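The Width Channel

So the first thing I should say is that I liked the job. People hear this story and assume I was miserable, sitting in my own front room picking up chips and putting them down again for money, but I've cleaned fryers and I've sold phone plans, and this was better than both. You put your hand in the grip, you squeeze, the fingers close, you lift the thing, you put it somewhere else. The recorder beeps. You do it again. I had the radio on most of the time.

The company was called Lurnow and the contract was for 2,000 pickups, all soft packaging. Chips, crackers, those little bags of dried seaweed. They paid by the accepted pickup, so you learned pretty fast not to rush, and you also learned that an unopened bag of chips is a tricky little beast. Squeeze the middle and it squirts away from you. Squeeze the top seam and it swings. I got good at the top seam. I got kind of snobby about it, to tell the truth, and started judging the way people carried their groceries out of the store.

Lurnow sent the recordings on to a packing plant over in Clesasau, where they had an arm called the Zoëga. I'd seen it in a video. It was big and white and it moved like somebody trying not to wake a baby. The idea was that it would watch (that's not the right word, but it's the one I used with my mother) all of my pickups and everybody else's, and then it would pack variety boxes on its own.

I was at the table one Monday, still in my slippers, when my phone rang and it was a woman from the plant. Not from Lurnow, from the plant itself, which had never happened before.

"Are you the one with the blue tablecloth?" she said.

I looked at the tablecloth. I said I was.

"Okay," she said. "Can you tell me how hard you squeeze?"

Now, I didn't know yet what had gone on over there, and she didn't want to say, so for a while we just went around each other. I said I squeezed a normal amount. She asked what normal was. I said enough that it doesn't fall. She asked if I ever held a bag with the fingers open. I said that you can't do that, it would be on the floor, and she was quiet, and then she said, "Yeah. That's what I told them."

Then she told me. The Zoëga had come up to a bin of chips on the early shift with the fingers all the way open and just lifted its empty hand and carried nothing over to the box, very gently, and let go of it. Then it did that again. It packed nothing into a whole row of boxes and the line moved them along and taped them shut. A guy on the line thought the gripper was dead and leaned in over the bin to look at it, without hitting the stop. And the arm, which had decided by then that it must be holding something, swung around to the box with him in the way.

He was all right. I want to put that in early because I didn't get it early – she told me about the swing and then had to put me on hold, and I stood in my kitchen for the longest hold music of my life. Bruised shoulder, glasses broken. He'd driven himself home.

"And it was my pickups," I said, when she came back.

"We don't know that," she said. "It's a lot of people's pickups. Yours just look the same as the ones it did."

I knew what she meant. Top seam, small swing, set it down on its back. That was me all over! It had my manners. It had everything except the squeeze.

She emailed me the logs, which I'm sure she wasn't supposed to do. I'm no engineer but I can read a column of numbers, and each recording had one called width, for how far apart the fingers were. In the old ones it went up and down like you'd expect. Then I got to April, and the width said 1,023. Next line, 1,023. I scrolled and scrolled and it was 1,023 the whole way down, as if I'd been waving an open hand at those bags for days. I felt sick. I got up and checked the gripper, opened it, closed it, pinched my own sleeve with it. Fine. It closed like it always closed.

It was the app. I'd taken an update for Masau, the program on the laptop that collects everything and ships it off, and after the update it was filling in the biggest number it had whenever it lost the real one. It didn't flash red. It beeped the same happy beep. And Lurnow's checker only looked at whether the bag ended up in a new place, so every one of those pickups came back accepted and I got paid for them. I bought a lamp.

I called Lurnow myself that afternoon, which took some working up to. The man on the other end was nice enough. He said 200 of mine were bad, and that four other people had taken the same update, and that it would all be pulled. He used the word "pulled" a lot. I asked if I should give the money back and he laughed, then he saw I meant it and said no, just please redo them.

I asked if anybody was going to put something in the app so it would say when the number was stuck. He said there was a ticket.

"A ticket," I said.

"It's a high ticket," he said.

I thought about the guy with the glasses. I'd never have met him in a hundred years, and my hand, or some bit of it, had gone across two counties and knocked him sideways. I don't know what you do with that. I wrote him a card and then didn't have anywhere to send it, so it sat under the lamp.

What I did do was make myself a rule. Before every batch I close the fingers on nothing, open them, close them again, and I watch the width move on the laptop. If it doesn't move I don't record. It's slow and they don't pay for it. My mother says I look like I'm feeding a very picky bird.

The plant has a fence around the Zoëga now, and a gate that kills the power. She wrote and told me so. She also asked if I'd do the orange bags again first, those being the ones on the line that morning, so I pulled the table back toward the window and got started.

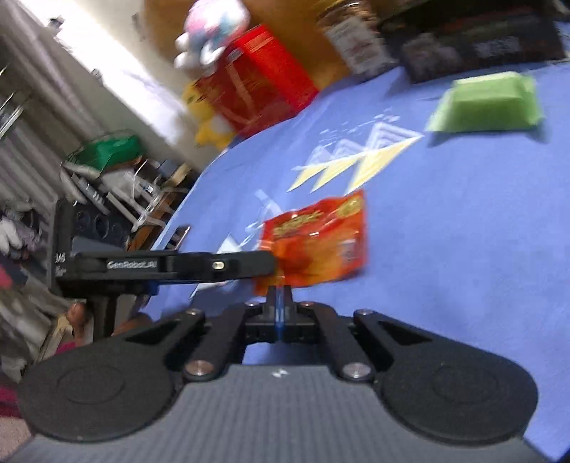

By suppertime I'd gotten through the first batch, and the width had gone up and down on every single one. I checked them all, and then I checked them over again with the radio off, and then I went looking for a stamp.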